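Leave the arm on the bench

Lucinda Alcantara

Our shared workshop on Vukunthorpe Road has 83 members and one robot arm, and every few months somebody proposes putting the arm away. It takes up a bench that could hold a second drill press. I think the bench is well used, and I want to say why before the September meeting.

The usual complaint is that the arm only pushes toys around. That is true. I have spent most of my evenings this year getting it to go to a shape when I type the name of the shape. A red star and a green star are the same job to a person. To my code they were two different problems for 2 months.

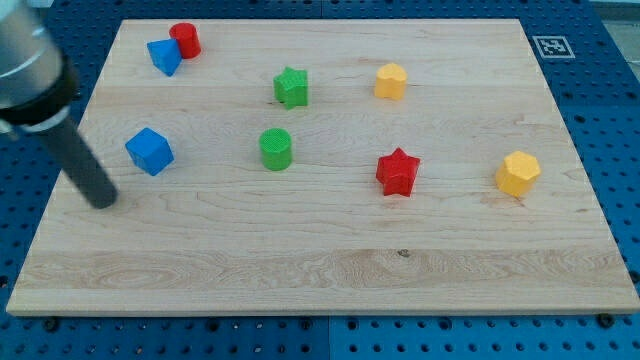
Prenness Workshop Newsletter, No. 8, page 2

A plain rod over a wooden board is a modest thing to look at. The build has cost me $330 of my own money, mostly in cable, brackets and one power supply I wired wrong. For that I have learned how to calibrate a camera against a printed marker, and how far a joint can drift before the tool touches down in the wrong place. I did not learn either from the Vistari kit I bought first, which came with everything already set up.

People who want a robot that does something useful should build one. I would help. But they will start with blocks too, or with something just as dull, and they will need a flat surface that stays where it was bolted the night before. Packing the arm into a cupboard after each session means an hour of setup before any work starts.

Put the drill press by the Betancur saw. There is room if we move the scrap bins.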